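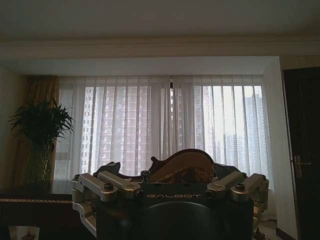
Sheer curtains drawn across the window, with high-rise buildings beyond.

March
Lightfastness of plant-dyed wool, second exposure series
Location: Uvbridge workshop, with duplicate set at Flanthorpe

Purpose of this entry. The second exposure series was closed this morning at 575 hours of logged daylight. The entry records the condition of the swatches at closing, the departures from the written procedure, and the points to be settled before the third series is mounted.

Materials. The series comprised 19 swatches of plain-weave wool, all cut from Wike cloth, bolt 2332. Dyes were weld, madder, walnut hull, onion skin and two strengths of indigo. Alum was used as the mordant throughout, apart from the walnut, which was dyed without one. Each swatch was mounted on gray card with its lower half under an opaque flap. Blue wool references were mounted on the same cards and handled in the same way.

Procedure. Cards were hung indoors on a vertical rack facing a curtained window. The curtain remained closed for the full series, as the purpose is to estimate fading in ordinary furnished rooms. Cards were moved one place to the left at each weekly check so that none would remain at the brighter end. Hours were counted only when the meter read above the agreed threshold. Overcast afternoons therefore contributed very little, and the series took longer than planned.

Observations at closing.
Weld: marked loss of yellow in the exposed half. The boundary at the flap is sharp and can be seen from across the room. This agrees with the first series.
Madder: slight dulling, no clear shift in hue. The swatch from the second dye bath has faded more than the one from the first, and the difference is larger than expected for cloth from the same bolt.
Walnut: no change detected by eye. Slight darkening is possible but should not be reported until the meter readings have been repeated.
Onion skin: the orange has moved toward brown. The surface is uneven and readings from the center and the corners do not agree.
Indigo, both strengths: no change of any consequence. The paler swatch has a faint green cast at one corner which was also present before exposure and is noted in the intake record.

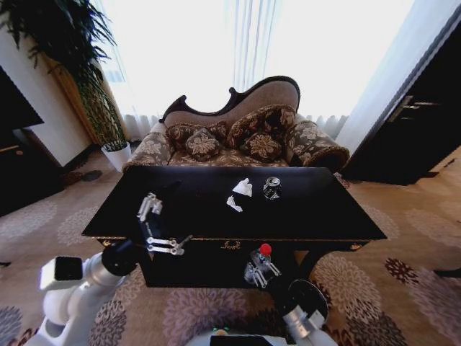 The Flanthorpe set follows the same order of fading, although the onion skin there has held somewhat better. The two sites use meters of different age, and the readings should not be combined until both have been checked against one lamp. Until then the Flanthorpe figures are to be kept on a separate sheet.

Departures from procedure. Two weekly rotations were missed at Uvbridge. The cards were returned to the correct sequence at the following check, and the affected positions are marked in the log. One flap on a madder card was found lifted at its lower edge. The covered half shows a narrow pale strip there, and that strip is to be excluded from all readings.

Handling. Lint on the wool continues to disturb the color meter. Swatches are to be brushed once, along the warp, before each reading. Adhesive rollers are not to be used, as they raised the nap on the trial pieces and made the surface read lighter than it was.
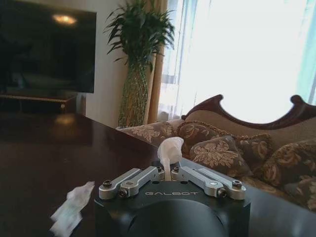
A crumpled white tissue, upright.

Points for the third series.
Request a further length of the same bolt from Wike. If none remains, new controls will have to be dyed.
Repeat the madder from a single bath.
Ask Wilotcombe whether its spring-gathered weld is available dried. The present stock was gathered late and may be weaker.
Replace the card flaps with a stiffer board, fastened at both ends.

Storage. All cards from the second series are in the flat drawer, face down and interleaved with acid-free paper. They are not to be taken out for display before the repeat readings are entered.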